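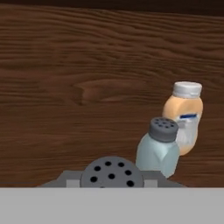 4. Setting up a staining run

The Zeradell tissue stainer processes brain sections cut on a vibratome or cryostat and mounted on standard glass slides. Place the unit on a level, rigid surface that does not transmit vibration from a centrifuge or freezer. A dark brown wood surface with a strong grain, such as one with wavy streaks and an oval knot, makes clear glass slides hard to see, so lay a sheet of white bench paper over it before you unpack the slide racks. Leave the air vents on the rear panel clear.

4.1 Before you start

Sections must be fixed and fully adhered to the slide. Sections from embryonic tissue lift more easily than adult sections and should be dried overnight. The settings in this chapter apply to the Arain reagent tray. If your unit has the older Flela tray, use the volumes in Appendix B.

4.2 Loading the unit

1. Switch on the unit and wait for the status light to turn green.
2. Open the lid and lift out the slide rack by both handles.
3. Insert the slides with the label end up and the tissue facing the front of the rack.
4. Fill any unused positions with blank slides.
5. Return the rack to the chamber and press down until both latches click.

Note: The rack fits in one direction only. Do not force it.

4.3 Filling the reagents

1. Add 600 mL of wash buffer to bottle A.
2. Add 122 mL of blocking solution to bottle B.
3. Pipette the primary antibody into the small well marked P. Tap the well to clear bubbles.
4. Pipette the secondary antibody into the well marked S. Protect fluorescent antibodies from light until the lid is closed.
5. Select Prime on the main menu. Priming ends with a single tone.

CAUTION: Never run the pump dry. If the display shows error 717, stop the run, refill bottle A, and prime again.

CAUTION: Residual fixative is harmful. Wear gloves and empty the waste bottle in a fume hood.

4.4 Starting the run

1. Select Protocol, then Neural – Standard.
2. Enter a run name. Names may be repeated up to 99 times; the unit adds a number to each one.
3. Check the incubation times against your antibody data sheet and change them if needed.
4. Close the lid and press Start.

Note: Opening the lid during incubation pauses the timer but does not stop evaporation. If the lid stays open longer than two minutes, discard the run.

When the run is complete, remove the slides and mount coverslips the same day. Flush the lines with distilled water before you switch off the unit.

Section revised 26/07/2020 by Gilang Sopacua, Jurnico Technical Publications.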